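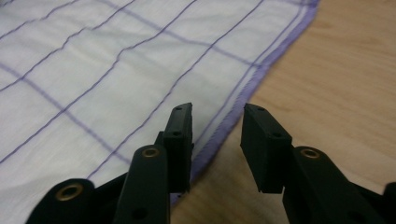

*The Jollside kitchen cloth in violet check, on the table.*

I've sold dish towels for years, and the Jollside is the one I keep stealing from my own stock! I have seven at home now (my husband says nine) and they get used for everything: drying glasses, covering dough, mopping up after the dog.

The cotton comes from a small mill called Garo, and it's woven a bit looser than most of what you'll find at the big stores. That makes it thirsty. It also means it'll look a little rumpled unless you iron it, and I don't iron dish towels, so mine live rumpled.

**The details**

- 100% cotton, hemmed on all four sides
- Machine wash warm, tumble dry low
- Skip the fabric softener, it ruins the absorbency
- Shrinks a touch in the first wash, then stays put

**Colors:** violet check, Dudier green, plain oat. The green is back after selling out in May. We got 140 of them and there are 33 left as I type this, so if you've been emailing me about the green (hi, Adjoa Ankrah!) please go grab yours.

**Will it shed lint?** For the first two washes, yes, a bit. Wash it with other light things and give it a good shake. Younes Cherkaoui, who bought a stack for his café, runs his through three times before they go anywhere near a wine glass, and he's fussier than I am.

**Does it match the Mbwambo apron?** Close, but the apron's purple leans more blue. I'd go with the oat towel if you want a set.

Towels go out Tuesdays and Fridays, folded in paper. Returns are fine as long as it hasn't been washed.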